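Matte tabletop finish

A matte tabletop finish is a low-gloss surface treatment used on dining tables, kitchen tables and workbenches. It scatters light instead of reflecting it in one direction, so the surface looks flat and even. The finish may be a clear coat, a paint, an oil, or a texture pressed into a sheet material during manufacture. Sellers often describe it as easy to live with, hard to mark and suited to busy homes. The evidence for most of this is thin.

Terminology

There is no single point at which a surface stops being satin and becomes matte. Makers measure gloss with a meter but set their own cutoffs, and the same table may be sold as matte in one catalog and "soft satin" in the next. Words such as "ultra matte" and "dead flat" have no agreed meaning. The furniture maker Tromden used five names for its low-gloss finishes in its 2000 catalog. Two of them were later found to be the same coating under different labels.

Claims about marks and dirt

The most common claim is that a matte surface "hides everything."

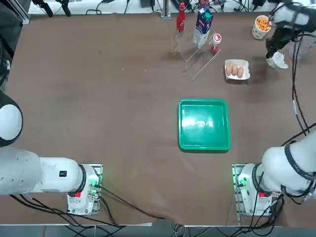 Low gloss does cut glare, and it can make greasy fingerprints harder to see from a distance. It does little about contrast, which depends on color. Pale crumbs, salt and dust stand out on a dark top whatever its sheen. The chocolate-brown tabletop shown has a uniform matte look, yet faint scuffs and a few tiny white specks can still be made out on it. Buyers who choose a dark matte table to save on wiping may well find that they wipe it more.

Rubbing is a separate problem. A matte surface owes its look to very small bumps, and repeated rubbing can flatten them, leaving shiny patches where people rest their arms or slide dishes. This is known as burnishing. It can't be washed off, and on many factory finishes it can't be repaired without recoating the whole top.

Testing

Some makers quote a rub count as proof of toughness. Lallov, which sells coatings to furniture shops, advertised one product as good for "2000 rubs" without saying what was used to rub it, how hard, or what counted as a failure. A soft dry cloth and a scouring pad give very different results – a number with neither named tells the buyer very little.

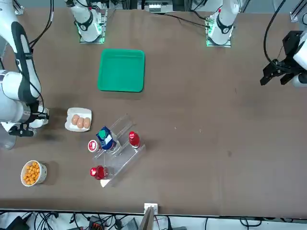 Tests done in a showroom are weaker still. They tend to use a fresh panel, a single stain and a quick wipe. Household wear comes from many small events over several years, including heat, cleaning sprays and grit caught under the feet of bowls. Short tests say little about how these add up.

Care

Advice on care is mostly uncontroversial. Mild soap, water and a soft cloth are suitable for most sealed tops. Wax and oily polish are usually discouraged, as they fill the texture and leave an uneven shine. Oiled wood is an exception and needs fresh oil from time to time.

Special "matte cleaners" are harder to justify. The Hostik and Morris brands both sell one, and both labels list little beyond water, a mild detergent and scent. 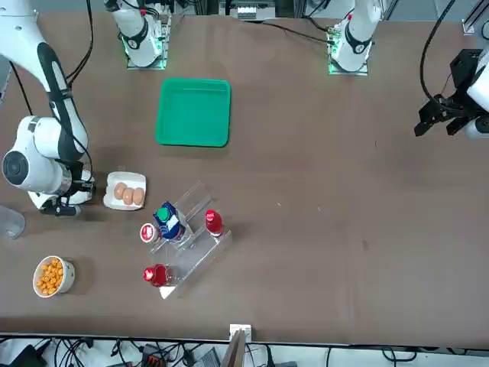

White plate on a brown tabletop.

Popularity

The rise of the matte table is often put down to practical benefits. Fashion is the simpler explanation. High-gloss tops were once sold with much the same promises – easy to clean, hard to mark – and there is little reason to think that households changed how they eat in the meantime.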